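Plerkus grip fault

The Plerkus grip fault is the name given to a recurring failure in robot cells using the Plerkus two-finger gripper, in which the controller reported a part as securely held when it was held badly or had already been dropped. It was first described at the Nillon assembly plant in Verov, where it led to a stoppage in March 2020. The cause remains in dispute. The manufacturer's account, which blames finger wear, is the one most often repeated, though it leaves several parts of the record unexplained.

Background

Nillon used the gripper for picking and turning small molded plastic parts before they were packed. The sales literature described the product as "self-verifying," a term that was never defined in the manual. In practice, the gripper measured how far apart its fingers were when they stopped moving. If the gap fell within a set range, the controller recorded a good grip. It had no means of telling whether the fingers had closed on the body of a part, on a rim, or on a corner that would slip as soon as the arm moved.

A small camera at the wrist was offered as a second check. At Nillon its pictures were stored but not used to stop the arm, a choice the plant's integrator, Lei, had made to keep cycle times down. Later accounts that speak of the cell as "camera guarded" are therefore wrong.

The Verov stoppage

During a test run of 500 picks, the controller logged no failed grips. Operators found 57 parts on the floor of the cell or lying in the wrong position. Edgars Ķēniņš, then the shift technician, entered the difference in the paper log, where it was first treated as a counting error. The run was repeated with a similar result.

The stoppage itself came when a dropped part lodged beside the conveyor guard and an operator opened the gate to remove it. The arm was in a paused state and should have stayed there. According to the plant log, it moved a short distance toward the next pick position before the gate circuit cut power. There were no injuries. The cell was shut down for four days.
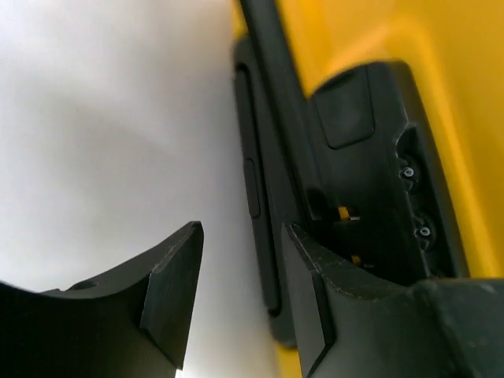 Explanations

The manufacturer's report put the false readings down to worn finger faces and advised replacement every 400 hours of operation. The figure came with no test data. The report also stated that the problem would be "eliminated" by new fingers, a claim that the plant's own trial did not bear out: bad grips became less common with a fresh pair, but they continued to be logged as good ones. Wear may make a part more likely to slip. It does not explain why a controller should fail to notice that the part has gone.

A second explanation was put forward by Agnese Liepiņa, a safety engineer hired by the plant, in a review dated Feb 11, 2021. Liepiņa argued that the accepted range for the finger gap had been set so wide that many poor grips, and some empty ones stopped early by friction, fell inside it. She also noted that parts with ridges, recesses and openings give the fingers many places to close on, and that the gap alone says little about which one they have found. Her review is more careful than the manufacturer's, but it rests on a single cell and on logs that had been partly overwritten.

Neither document properly accounts for the movement at the gate. Lei maintained that the arm was completing a command already in its queue. This is plausible, but the queue was not saved, and the claim can't be checked. The habit of treating the gate event and the grip fault as one problem has probably done more harm than good, as a fix for one has been presented as a fix for both.

Changes made

Nillon narrowed the gap range for each part type and added a second reading after the lift. The wrist camera was connected to the stop logic, and the queue is now cleared whenever the cell is paused. The manual was reissued with the word "self-verifying" removed, without comment.

The manufacturer lists the fault as closed. No independent test of the revised gripper has been published, and the drop count from the cell's first month back in service was not released.

See also

Grip detection
Interlock
Robot cell safety
Unexpected start-up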